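Teaching a two-armed robot to tidy a cabinet
Project report, February 2026
Erick Gachanja and Irfan Entili

3. How we collected the demonstrations

We took turns as the operator. One of us drove both arms by remote control, using a pair of hand controllers, and the other reset the table and wrote down what went wrong. The task sounds simple: slide the door of the cabinet, pick the ornament out of the glass bowl and put it on a shelf. Doing it through a robot is a different matter, and we loved it from the first afternoon!

We began in September with very clumsy runs. Irfan kept pushing the bowl along the table, and Erick closed the gripper too early almost every time. After a week of practice our movements got much smoother, and we threw away all the early runs and started again.

In the end we recorded 700 demonstrations and kept 584 of them. Most of the rejected ones had long pauses where the operator was thinking, and we found that the model copied those pauses faithfully. We also moved the bowl between runs so that the robot couldn't just learn one fixed path.

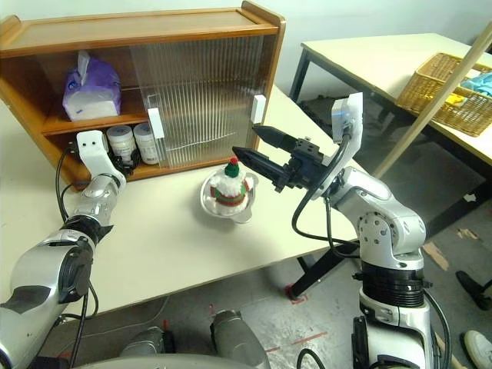

Figure 4. Remote-control session at the cabinet, with the right gripper close to the ornament in the glass bowl.

The see-through door was the hardest part for us as operators (the ribs make it difficult to judge depth). Working slowly helped, and so did agreeing on one way to do the door and sticking to it. Before that, our two styles were so different that the trained model would hesitate halfway between them.

Next we want to train on 139 demonstrations from a single operator and compare the result with the mixed set.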